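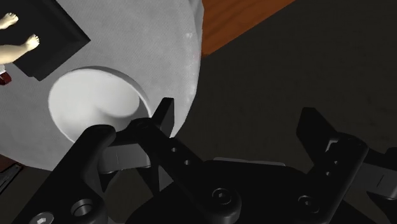 Zukier 3000 chain noise after first service

Palunstead Riders Board > Motorcycles > Maintenance

gravelpete
Picked up the bike in May and had the first service done at Nasr. Since then there's a ticking from the chain at low speed, mostly in 2nd gear. Goes away once I'm moving along. Anyone else had this?

twostroke_tom
Chain is too tight. Shops always overtighten them. Check the slack with the bike on the side stand.

marlow88
Side stand is wrong for that bike. The manual says rear wheel off the ground. I got a different reading each way on mine.

twostroke_tom
My manual says side stand. Maybe yours is the older one.

gravelpete
Just looked. Mine says side stand too. Slack is about 17 mm, so it's tight.

oilcan
Take it back to Nasr and make them fix it. You paid for the service.

marlow88
Or do it at home. Loosen the axle nut, back off both adjusters the same amount, check the marks, torque it up. I wouldn't lose a morning at the dealer over that.

oilcan
He's still under warranty. If the sprocket is worn he'll want it on paper.

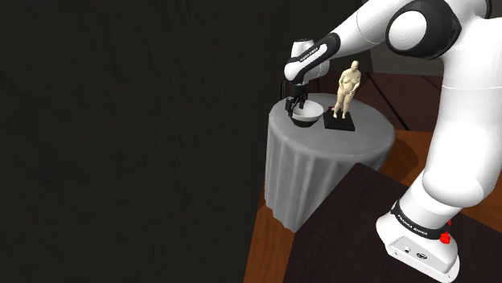

Grey cloth, small bowl, figurine on a black plinth

gravelpete
Slackened it off last night and the tick is mostly gone. There's still a tight spot once per turn of the chain.

twostroke_tom
Stiff link. Clean it and put some Domum lube on, then spin the wheel by hand with the engine off.

marlow88
Agree on the cleaning. Any chain lube will do.

gravelpete
OK, will try that and book it in at Nasr if the tight spot is still there.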